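Lobby card (film collecting)

A lobby card is a small printed sheet which cinemas used for advertising a film inside the building, usually in the entrance hall or near the ticket window. Lobby cards were normally sold to the cinemas in sets, and each card in the set showed a different moment of the film. Today they are collected together with posters, press books and other film paper.

History

In Planumdale the cards were printed mainly by the firm Plakis, which delivered them to the cinemas every August, before the new season. A usual order was 500 sets. After the showing ended, the cinema had to send the cards back, but many did not do it, and this is the reason why such cards can still be found.

Storage

Collectors keep the cards flat, in clear sleeves, away from the sun. Plastic that touches the paper directly should be free of acid.
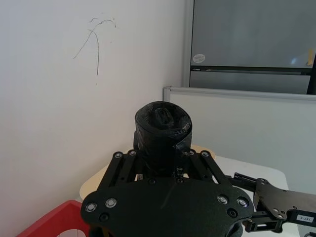

Rolled black plastic bag.

Old tape and pins are the most common cause of damage. Small holes in the corners lower the price, but they are accepted if the seller mentions them.

Collections

The largest known collection in the region is the Nzioka collection, started by Faraji Nzioka. It has 807 cards, of which 30 are title cards. The catalog was made by Erasto Kinyua and was published on March 16, 2022. It divides the cards into 4 grades of condition. Copies that come from the Masard reprint are listed separately and have no grade.
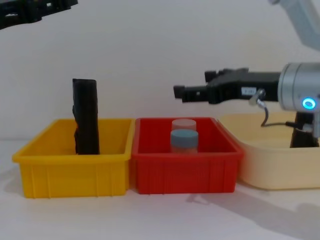
Yellow and red bins beside a cream tub.

See also

Film poster
Press book
Window card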